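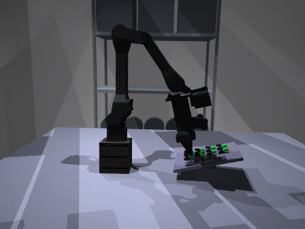 Im Februar habe das Wasser noch bis an die unterste Stufe gestanden, hieß es gleich am Tor, und wer den Brunnen drei sehen wolle, solle trotz der Hitze eine Jacke mitnehmen. Ich hatte keine dabei.

Tag der offenen Tür im Wasserwerk Grendov
Mittwoch, 13. Juli 2022

Das Werk liegt am Ortsrand hinter dem Sportplatz und ist vom Bahnhof zu Fuß in einer knappen halben Stunde zu erreichen. Parkplätze gab es auf der Wiese gegenüber. Am Vormittag reichten sie, gegen Mittag standen die Autos bis zur Landstraße.

Die Führungen begannen zu jeder vollen Stunde. Angemeldet hatte ich mich nicht, in der Gruppe um 10 Uhr war aber noch Platz. Zuerst ging es in das alte Maschinenhaus, einen Ziegelbau mit hohen Fenstern. Die beiden Kolbenpumpen darin sind seit Jahrzehnten außer Betrieb, werden aber gepflegt und einmal im Jahr von Hand durchgedreht. An der Wand hängt noch die Schiefertafel, auf der früher die Pegelstände eingetragen wurden. Die letzten Zahlen hat man stehen lassen.

Danach der Brunnen. Neun Brunnen gehören zum Werk, gezeigt wird nur der dritte, weil er eine richtige Treppe hat. Unten ist es kühl und ziemlich laut. Die Sohle liegt in 31 Metern Tiefe, so weit kommt man als Besucher natürlich nicht, man steht auf einem Gitterrost und schaut in einen beleuchteten Schacht. Das Wasser kommt aus einer Kiesschicht und hat nach Auskunft der Führung viel Eisen und Mangan, aber wenig Nitrat. Der Wald im Einzugsgebiet ist dafür wohl wichtiger als alles, was im Werk selbst geschieht.

Enteisenung und Filter nehmen den größten Teil der neuen Halle ein. Das Rohwasser wird belüftet, das Eisen flockt aus und bleibt im Quarzsand hängen. Vor uns wurde ein Filter rückgespült - das Spülwasser war braun wie Tee und nach ein paar Minuten fast klar. Das war für mich der interessanteste Teil des Rundgangs. Wohin der Schlamm geht, wurde auch gefragt: in ein Absetzbecken und von dort zu einer Ziegelei.

Versorgt werden Grendov, Jakham und die Siedlungen an der alten Straße nach Banness. Banness selbst hängt an einem anderen Verbund. Eine Notleitung dorthin ist geplant, auf dem Übersichtsplan war sie gestrichelt eingezeichnet. Das Netz ist mehr als 281 Kilometer lang, ein Teil davon noch Grauguss. Bei den Rohrbrüchen gehen die meisten auf diese alten Strecken zurück, vor allem in trockenen Sommern, wenn sich der Lehmboden setzt.

Im Labor durften wir nur durch die Scheibe schauen. Zum Ausgleich lagen auf dem Flur Teststreifen aus, mit denen man mitgebrachtes Leitungswasser auf die Härte prüfen konnte. Meines kam auf mittel.

Verpflegung auf dem Hof: Bratwurst, Kartoffelsalat, Kuchen. Die Limonade von Tzanetos kostete 2 Euro, Leitungswasser gab es umsonst am Hydranten mit Zapfhähnen. Die Schlange dort war die längste auf dem Gelände.

Nicht so gut: Die Beschriftung in der Filterhalle ist klein und hängt zu hoch, und im Maschinenhaus war von der Führung hinten kaum etwas zu verstehen. Mit Kinderwagen kommt man nicht in den Brunnen, das stand auch so auf dem Aushang. Der Rundgang dauerte gut anderthalb Stunden. Für den Rückweg habe ich den Pfad am Graben entlang genommen, er ist schattig und endet direkt am Bahnsteig.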